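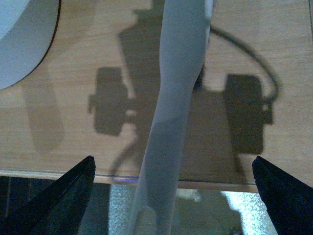
The open gripper over a wooden tabletop, with a pale blue-gray strip running down between the fingers. Photo: Civside

Civside has begun teaching a robot arm to handle soft strips and bands, a kind of work the company has until now left to its packing staff. The arm is being trained by remote control at the firm's workshop in the Nerko building, and the first round of sessions ended in December with 1191 recorded runs.

In each run an operator sits at a desk across the room and moves a small hand controller. The arm copies the movement, and the operator opens and closes the two-finger gripper with a trigger. A camera near the gripper records what the fingers are facing while the computer logs the position of every joint. The recordings are then used to train software that is meant to do the same job with no one at the controls.

Chiharu Koyama, who leads the project, said strips were picked as the first task after the arm had learned to move boxes and jars without much trouble.

"A box stays the shape you left it in," Koyama said. "A strip twists or folds when you touch it. The operator has to decide where to take hold of it, and that decision is what we want on record."

Of the 1191 runs, 177 were thrown out. Most of those were stopped early by the operator or had gaps in the joint data. Koyama said runs with a missed first grasp were kept as long as the operator recovered and finished, so that the software also gets to learn from a second try.

The company trained 13 operators for the work. Nine of them came from the packing line and had never used a robot. Each got a morning of practice before any recording started. According to Koyama, the packers were slower than the engineers on the first day and faster by the end of the week.

Operators were also asked to change the setup between runs. The strip might start straight or with a fold in it, and the lamps overhead were moved so that the gripper's shadow fell in different places. An earlier test with the boxes had gone badly when the lights were changed after training, and the team did not want to repeat it.

The controller and its software come from Virkus, which already supplies the company's conveyor sensors. Civside first tried guiding the arm by hand, with the operator holding the wrist and pushing it through the motion. That worked for simple moves, but the operator's arm kept getting in the camera's view, and fine control of the fingers was hard. Hand guiding is still used to set the arm's starting position.

Some of the packing staff have asked what the project means for their hours. A notice posted in the break room says no shifts will be changed while the trials are going on. Koyama said she expected people to stay on the line for mixed orders, where the materials change several times an hour.

A second round of recording will use a longer table at the Zupan site and is planned to last 28 working days. Civside has not said when the arm will be tried on real orders.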